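Room Care 1, handout 3
Clothes left out: hanging, folding, leaving alone
K. Sawatzky, April 23, 2024

Picking up from February, when we did linen. Same rooms, same carts. If you missed that one get the notes from somebody before the practical, I'm not going over corners again.

What we're covering: guest clothing on a stay-over. Guest has gone out, stuff is all over, you have to make the bed and you can't make it with a bathrobe in the middle. So what do you touch and where does it go.

Basic rule at the Zilletti (your placement hotel, most of you):
- On the floor: pick up, fold, chair.
- On the bed: hang if it hangs, fold if it doesn't.
- On a chair already: leave it.
- In a suitcase, open or shut: leave it. Always.
- Underwear: leave where it is if you can work round it. If not, fold once, chair, done.

The Damex has a different rule for chairs, they want everything off. Check your sheet.

Robes and nightwear
Most of your time goes here. Satin, silk, anything slippery. Slides off a plain hanger, slides off a fold pile too. Padded hanger if there is one in the closet. No padded hanger, use the stand.

Order of work for a robe on the bed:
1. Check pockets from the outside, pat only. Don't go in.
2. Find the collar. Lift from there, not from the sleeve or hem.
3. Let it drop straight, one light shake. No snapping it like a towel.
4. Sleeves right side out.
5. Tie. Both ends even, through the loops. If the loops are missing or torn, tie goes round the waist with a loose single knot. Never leave it trailing on carpet, people step on it and so does the vacuum.
6. Hang by the collar loop. No loop, center of the collar over the peg.

Do not iron or steam a guest's robe unless there's a ticket. Creases are thier business.

The coat stand
Freestanding, wood, pegs at different heights. Long things go on the high pegs so the hem clears the feet. Hats and bags lower down. Load both sides or it leans, and with a wet overcoat on one side it will go over. Room 443 lost a lamp that way. Wipe the pegs before you hang anything pale, polish comes off on cream fabric and you will be the one writing the report.

Dusting the stand: top knob first, then pegs, then down the column. Rings and carved bits need a soft brush, cloth just skips over them. 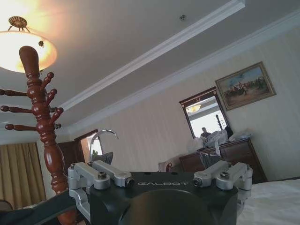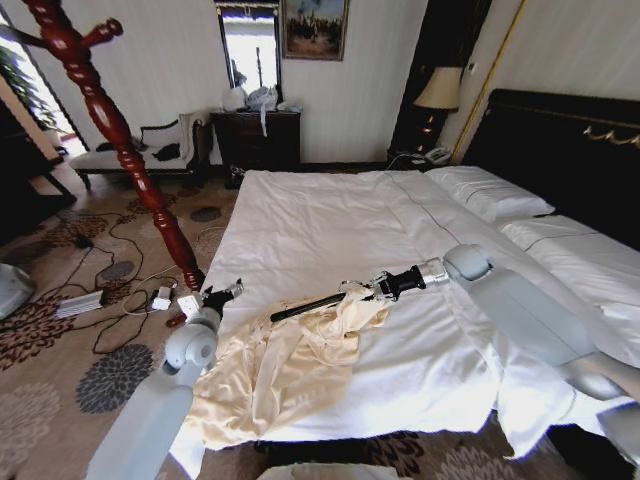 Finish the bed after the clothes are up, never before. Smooth from the head down, check the drop on both sides, then pillows. Look from the door once. If the duvet has a seam showing it should run straight with the bed.

Nightstand last. Phone cord tucked behind, lamp shade seam to the wall. Anything of the guest's stays in the order you found it.

Marks on fabric
Found a stain on a guest's garment? Don't dab it. Note it, tell the floor lead, leave the garment on the chair. Ametepe (the laundry firm) only takes items with a guest signature, so nothing goes down the chute on your say.

Practical
Nine minutes for the clothes and bed together. Last group averaged nearly 34, so don't panic, but practice. Bring your own soft brush. You get marked on: robe hung from collar, tie off the floor, stand balanced, bed smooth, nothing opened.

Read the Clelulano booklet, the part on delicates, skip the bit about furs. Sign-up sheet is on the door of the linen room. Two to a slot and swap halfway so you both do the robe.

Questions to Kendra before the practical please, not during it.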